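Hudo로 헤드 카메라와 그리퍼 카메라의 시간 맞추기
Ostley 기술 노트 > 데이터 정리 > 따라 하기

핸드헬드 그리퍼로 시연 데이터를 모으다 보면 녹화하는 시간보다 정리하는 시간이 훨씬 길어지는 때가 꼭 옵니다. 저도 처음에는 파일을 한 폴더에 몰아넣고 학습 스크립트를 돌리면 되는 줄 알았는데, 그렇게 만든 정책은 물건에 닿기도 전에 손가락을 닫아 버리더라고요. 네트워크 구조를 바꿔 보고 학습률도 만져 보고 며칠을 보낸 끝에 찾은 원인은 헤드 카메라와 그리퍼 카메라의 시계 차이였습니다. 이 글은 그때의 저처럼 고생하고 계실 분들을 위해 쓴, Hudo로 여러 영상의 시간을 맞추고 에피소드를 자르는 방법입니다. 조금 길지만 차 한 잔 옆에 두고 천천히 따라와 주세요.

준비물

Hudo가 설치된 리눅스 컴퓨터, 그리고 같은 세션에서 나온 헤드 영상과 좌우 그리퍼 영상이 필요합니다. 설명에 쓰는 데이터는 Skullwood 세트의 양손 작업입니다. 탁자 위의 말랑한 물건을 양손 그리퍼로 다루는 작업이라 손가락이 열리고 닫히는 순간이 여러 번 나오고, 그래서 시간 맞추기를 연습하기에 참 좋습니다.

설치가 잘 되었는지는 터미널에서 이렇게 확인합니다.

hudo --version
hudo doctor

doctor 명령은 영상 디코더와 저장 공간을 점검해 줍니다. 디코더 줄에 경고가 뜨면 거기서 멈추고 그것부터 고쳐 주세요. 경고를 무시해도 뒤쪽 단계가 돌아가기는 하는데, 프레임 번호가 슬그머니 밀려서 나중에 찾기가 정말 어렵습니다(제가 그렇게 일요일 하루를 날렸습니다).

1단계. 세션 불러오기

세션 폴더 안에 head, left, right라는 하위 폴더를 만들고 영상을 하나씩 넣습니다. 이름은 꼭 소문자로 써 주세요. 그다음 세션을 불러옵니다.

hudo import ./skullwood/713 --streams head,left,right
hudo view 713 --stream head

세션 번호는 713입니다. 여러분의 번호로 바꾸시면 되고, 앞으로 나오는 명령에서도 같은 자리를 바꾸시면 됩니다. view 창이 열리면 먼저 헤드 영상을 처음부터 끝까지 한 번 훑어보시길 권해요. 어디서 물건을 집고 어디서 놓는지 머릿속에 그려 두면 자동 분할 결과를 검토할 때 눈이 훨씬 편합니다.

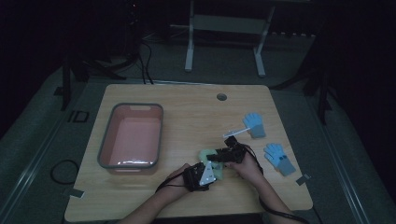

헤드 스트림의 한 프레임. 양손의 그리퍼 사이에 연한 초록색 물건이 있다.

기준이 되는 스트림은 헤드로 잡습니다. 양손이 한 화면에 같이 들어오는 프레임이 많아서 왼쪽과 오른쪽을 따로따로 맞출 때 공통의 자 역할을 해 주거든요. 손이나 팔이 손가락 끝을 가리는 구간도 당연히 있습니다. 그런 구간은 억지로 쓰지 마시고 손가락이 잘 보이는 다른 구간을 찾아 주세요.

2단계. 대략적인 시간차 구하기

hudo sync 713 --ref head --coarse

이 명령은 헤드 영상에서 잡은 손의 움직임과 그리퍼 영상 전체의 흐름을 비교해서 시간차를 추정합니다. 손이 빨리 움직이면 그리퍼 카메라 쪽 배경도 빨리 흘러가니까, 두 속도 곡선을 밀어 가며 가장 잘 겹치는 자리를 찾는 거예요. 원리가 단순한 만큼 약점도 분명합니다. 두 손이 한참 가만히 있는 세션에서는 곡선이 평평해져서 엉뚱한 자리에 붙기 쉽습니다.

결과 표에는 스트림마다 시간차와 신뢰도가 나옵니다. 신뢰도가 low로 나오면 --window 옵션으로 움직임이 많은 구간만 골라 다시 돌려 보세요. 왼쪽은 high인데 오른쪽만 low인 경우도 흔한데, 그때는 오른쪽만 다시 하시면 됩니다.

hudo sync 713 --ref head --coarse --only right --window 6s

3단계. 손가락이 닫히는 순간으로 정밀하게 맞추기

대략 맞춘 상태에서 재생하면 얼핏 괜찮아 보입니다. 그런데 프레임 단위로 넘겨 보면 헤드에서는 아직 열려 있는 손가락이 그리퍼 쪽에서는 벌써 닫혀 있는 식으로 어긋나 있을 때가 많아요. 이 차이를 잡으려면 그리퍼 영상에서 두 손가락의 간격을 재야 합니다.

hudo track 713 --stream left,right --target fingers
hudo plot 713 --signal gap

plot 창에는 손가락 간격 곡선이 그려집니다. 곡선이 뚝 떨어졌다가 바닥에서 평평해지는 첫 프레임, 그게 우리가 찾는 닫힘 프레임입니다. 부드러운 천이나 인형을 집을 때는 바닥이 칼같이 평평하지 않고 조금 더 내려가다가 멈추는데, 천이 눌리면서 간격이 마저 줄어드는 것이니 놀라지 않으셔도 됩니다. 곡선만 보고 정하기 애매하면 해당 지점을 두 번 클릭해서 원본 프레임을 띄워 보세요.
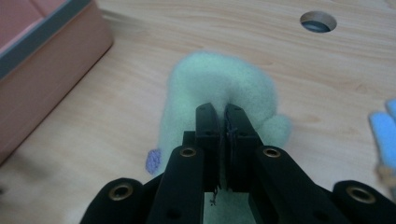
닫힘 프레임을 정할 때는 기준을 하나로 통일하는 게 제일 중요합니다. 저는 손가락 사이에 천이 접혀 물리고 간격이 더 줄지 않는 첫 프레임으로 정해 두었어요. '닿는 순간'을 기준으로 삼으셔도 괜찮습니다. 다만 보송보송한 재질은 가장자리가 흐릿해서 닿는 순간을 사람마다 다르게 찍는 일이 잦았고, 그래서 저희는 간격 쪽으로 정착했습니다.

이제 닫힘 프레임을 헤드 영상의 같은 순간과 짝지어 줍니다. view 창에서 P를 누르면 짝 하나가 등록됩니다. 스트림마다 5개를 찍어 주세요. 영상 앞쪽, 가운데, 뒤쪽에 골고루 퍼지게 찍어야 시계가 조금씩 밀리는 현상까지 같이 보정됩니다. 앞쪽에만 몰아서 찍으면 처음은 딱 맞는데 끝으로 갈수록 벌어지는, 아주 얄미운 결과가 나옵니다.

hudo sync 713 --refine --pairs pairs.json

잔차가 2프레임 이하면 통과로 봅니다. 더 크게 나오면 잔차가 제일 큰 짝부터 열어 보세요. 제 경험으로는 왼손과 오른손을 바꿔 찍은 경우가 가장 많았습니다. 양손이 가까이 모인 장면에서는 정말 쉽게 헷갈리니, 그런 곳에서는 P를 누르기 전에 창 위쪽의 스트림 이름을 한 번 더 봐 주시면 좋겠습니다.

4단계. Nambiar로 에피소드 자르기

시간이 맞았으면 자르는 일은 훨씬 수월합니다. 분할 모듈인 Nambiar는 손가락 간격과 손의 속도를 함께 보고 접근, 파지, 이동, 놓기 구간의 경계를 제안해 줍니다.

hudo segment 713 --engine nambiar --config bimanual.yaml

설정 파일에서 손대실 만한 값은 이 정도입니다.

gap_closed: 파지로 볼 손가락 간격. 말랑한 물건이 많으면 조금 넉넉하게 둡니다.
min_hold: 파지로 인정할 최소 유지 시간. 너무 짧으면 고쳐 잡는 동작이 전부 별개의 파지로 잘립니다.
merge_hands: 양손이 한 물건을 같이 다루는 구간을 하나로 묶을지 여부. 양손 작업이면 true로 둡니다.

merge_hands를 꺼 두면 한 손이 잡고 다른 손이 거드는 장면이 둘로 쪼개집니다. 이렇게 쪼개진 에피소드로 학습하면 정책이 한쪽 손만 움직이고 다른 손은 멀뚱히 기다리는 버릇이 들어요. 저는 이걸 모르고 한참 동안 제어기 쪽을 의심했습니다.

제안된 경계는 꼭 사람 눈으로 한 번 훑어봐 주세요. 노란색 경계는 모듈이 자신 없어 하는 곳이니 거기부터 보시면 시간이 많이 절약됩니다. 방향키로 한 프레임씩 옮기고 Enter로 확정합니다.

5단계. 내보내기

hudo export 713 --format zarr --resample head

--resample head를 붙이면 그리퍼 영상과 간격 신호가 모두 헤드 프레임 시각에 맞춰 저장됩니다. 간격 신호는 선형 보간을 쓰고, 영상은 가장 가까운 프레임을 가져옵니다. 원본 폴더는 건드리지 않으니 마음 편히 여러 번 해 보셔도 됩니다.

자주 막히는 곳

track 명령이 손가락을 놓칠 때: 검은 손가락이 그늘에 묻혔거나 화면이 흔들린 경우가 많습니다. --roi 옵션으로 손가락이 나오는 영역만 지정하면 대개 다시 잡힙니다.

간격 곡선이 톱니처럼 떨릴 때: --smooth 값을 한 칸만 올려 주세요. 많이 올리면 닫힘 프레임이 뒤로 밀립니다.

refine 뒤에 오히려 더 어긋날 때: pairs.json에 예전 세션의 짝이 섞여 있는지 확인해 주세요. 파일 맨 위의 세션 번호를 보면 바로 알 수 있습니다.

정리된 세션으로 정책을 학습하고 재생해 보는 과정은 Ostley 기술 노트의 다음 글에 이어서 적어 두었습니다. 따라 하시다가 명령이 다르게 동작하면 hudo doctor 출력 전체를 복사해서 댓글로 남겨 주세요. 답이 조금 늦더라도 하나하나 읽고 있습니다.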